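Relatório do projeto: o pão do dia anterior nas casas do bairro

Disciplina de Projeto Integrador, entregue em 2019-07-09

Quando começamos a conversar sobre o tema do projeto, ainda na primeira semana de aula, a ideia era estudar o desperdício de alimentos em geral, o que, como a nossa orientadora avisou com toda a paciência do mundo, era assunto para uma vida inteira e não para um semestre. Fomos cortando, cortando, e sobrou o pão. Ficamos felizes com o que sobrou, porque pão é coisa de que todo mundo gosta de falar: cada pessoa tem uma lembrança da avó, uma opinião sobre a casca, uma queixa da padaria da esquina.

O grupo morava quase todo perto da Rua Umbridge, onde fica a padaria Perrin, e foi lá que pedimos licença para conversar com os fregueses no fim da tarde. A pergunta principal era simples: o que acontece, na sua casa, com o pão que não foi comido no mesmo dia? As outras perguntas nasceram das respostas, e algumas foram bem melhores do que as que tínhamos preparado.

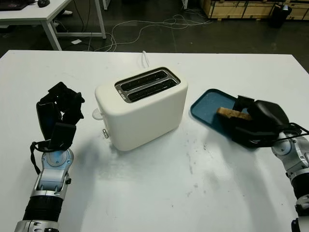
Etenesh Tamiru
Aluna e redatora do relatório

Visitamos 40 casas ao longo do semestre. Em cada uma deixamos um caderninho, para que a família anotasse durante uma semana o pão comprado, o pão comido fresco, o pão aproveitado depois e o pão jogado fora, tudo pesado em gramas na balança que emprestamos (tínhamos só 3, e o rodízio delas deu mais trabalho do que qualquer outra parte do projeto!). Os caderninhos voltaram em estados variados, alguns com manchas de café, um deles com desenhos de criança em todas as margens, que guardamos com carinho.

Fiquei encarregada de passar os cadernos para a planilha, e aprendi ali que pesar pão é menos simples do que parece. O pão francês perde peso enquanto envelhece, de modo que o filão de ontem pesa menos do que pesava ao sair da padaria, e a conta da família nunca fecha direito. Numa das casas, por exemplo, a compra da semana somou 2567 gramas, enquanto a soma do que foi comido, aproveitado e descartado deu 2450. Passamos uma tarde inteira procurando o erro até a orientadora lembrar que a diferença podia ser, em boa parte, água que evaporou, além das migalhas que não chegam a balança nenhuma. Resolvemos anotar essas diferenças numa coluna à parte, sem tentar corrigir nada, e foi uma boa decisão.

Sobre os destinos do pão, a torrada ganhou com folga. Apareceu em quase todos os cadernos, feita na torradeira, na frigideira com um pouco de manteiga ou no forno, com azeite e alho. Faz sentido: o calor amolece por algum tempo o miolo que endureceu e deixa a superfície crocante, e assim um pão sem graça volta a ser bem-vindo à mesa. Para o pão de forma, várias famílias preferem congelar já fatiado e tirar só o que vão comer. Experimentei em casa depois de ler isso num caderno e não voltei mais ao saco em cima da geladeira.

Depois da torrada vieram a farinha de rosca, o pudim de pão e a rabanada, esta última fora de época, o que nos surpreendeu, porque pensávamos nela como coisa de dezembro. Uma senhora da rua de cima nos explicou que faz rabanada o ano todo, com leite de coco, e nos mandou embora com um prato coberto por um pano. Houve também quem engrossasse sopa com pão, e duas famílias que faziam almôndegas com o miolo amolecido no leite.

O endurecimento foi a parte teórica do trabalho, e confesso que era a que mais me assustava. O nome técnico é retrogradação do amido. Durante o cozimento, o amido da farinha absorve água e perde a sua organização; quando o pão esfria, as moléculas vão se rearranjando aos poucos e o miolo fica firme. Isso acontece mais depressa na temperatura da geladeira do que na temperatura ambiente, e muito devagar no congelador. Mais da metade das pessoas com quem conversamos guardava o pão na geladeira, convencida de que assim durava mais. Dura mais sem mofo, isso é verdade, e em dias úmidos a escolha é compreensível, mas fica duro mais cedo. Foi a informação que mais rendeu conversa quando devolvemos os resultados às famílias.

Entre as dificuldades, registro que o nosso questionário perguntava pouco sobre dinheiro. Só na metade do semestre percebemos que várias famílias compravam pão a mais porque o pacote grande saía mais barato, e isso merecia ter sido perguntado desde o começo. Também ficamos sem os dados de quem trabalha à noite, já que íamos à padaria sempre no mesmo horário.

Para outubro, combinamos com a Perrin a impressão de um folheto pequeno, para ir junto com o saco de pão, com a receita de farinha de rosca e duas linhas sobre o congelador. A receita da rabanada com leite de coco também vai, com a autorização da dona. Falta escolher o papel e conferir as medidas do leite, que ela nos passou em xícaras de um jogo antigo, maiores do que as nossas.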